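I had an argument with Lucian Hodoroagă in September that I still haven't quite let go of, so I'm putting it here where he can't interrupt. He thinks we should collect as many demonstrations as we can, as fast as we can, and let the training sort out the rubbish. I think most of us would get further with fewer runs and a bit more fuss over each one.

Some background, if you haven't met me before. I work on a small project called Wostier, which teaches two-armed robots to do household chores, and nearly all our examples are gathered in simulation. A person drives the arms, the computer saves what every joint did and what every camera saw, and that's one example. Do it again. Do it again with the bowl moved. By mid-afternoon your wrists ache and you've started dreaming about tabletops (I have, at least, and so has Sunee Nakpan, who shares the driving with me).

Lucian's side of it is simple enough. Rendered rooms are cheap! If a run goes badly you press a key and the room comes back just as it was. So why be precious? Set a target of 90 runs a day, fill the disk, go home.
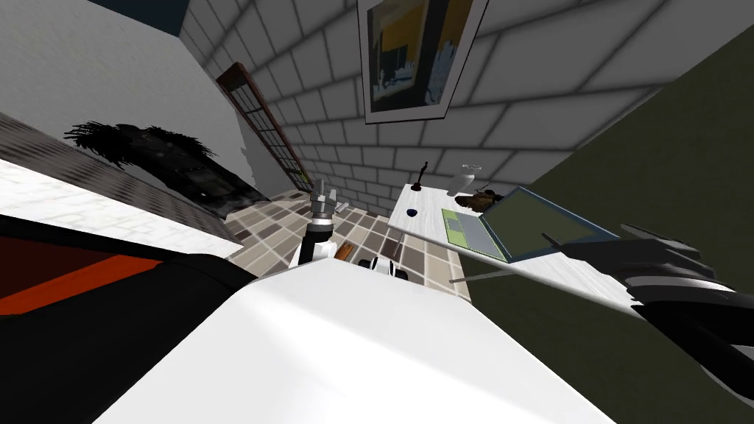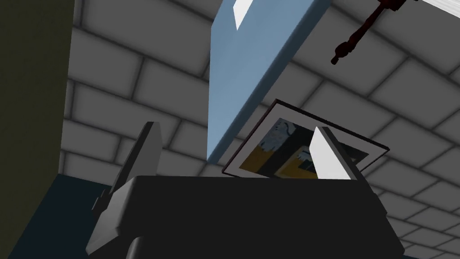
My trouble with the daily target is what it does to the person driving. When I'm chasing a number I find one approach that works and I use it until I'm sick of it, and the robot ends up with a huge pile of examples that are all more or less the same example. You can put as much in the room as you like. That table has a laptop open at one end and a vase, a dark bowl and a couple of odder things up at the other, and it still teaches very little if every run comes at it from the same side with the same turn of the wrist. The close view of the gripper, with nothing between its fingers and a great slope of grey blocks behind it, is the sort of thing I'd want more of. The arm isn't holding anything there, and people love to trim those bits out as dead time. I'd keep them! A learner that has only seen successful grabs has no idea what to do with an empty hand, and an empty hand is where every job begins.

We tried it my way for a while. Sunee and I did 11 runs in a morning and wrote a line or two about each: where the arm started, which way it came in, whether we'd dithered. Terribly slow. Lucian called it our knitting circle. But when Juniper Okafor went through the notes afterwards she spotted that five of the runs had almost the same opening move, and neither of us had noticed while we were doing it. You don't spot that in a folder of thousands. You find out weeks later, when the arm does something daft and you've no clue which part of the pile to blame.

I should be fair to him. Thanakorn Chantharasri, who looks after training for us, is closer to Lucian than to me, and he knows far more about it than I do. His view is that sheer quantity covers for a lot of sloppiness, and that my careful runs have a problem of their own: I drive like someone who knows she's being watched. Too smooth, too tidy. That one stung a bit, and I think he's right. Some wobble is good for the thing. If I overshoot and come back, the recovery is worth having, and when I'm being fussy I tend to bin those runs.

So I've given some ground. I'd still drop the daily target, or at least stop putting it on the wall, and I'd ask whoever is driving to change something on purpose every few runs, even if it's only coming at the table from the other side. And keep the wobbly ones. Lucian says that's just his plan with more tea breaks. We're starting on the new kitchen rooms next, and he's agreed to let Sunee and me do the first two our way before he gets his big number back.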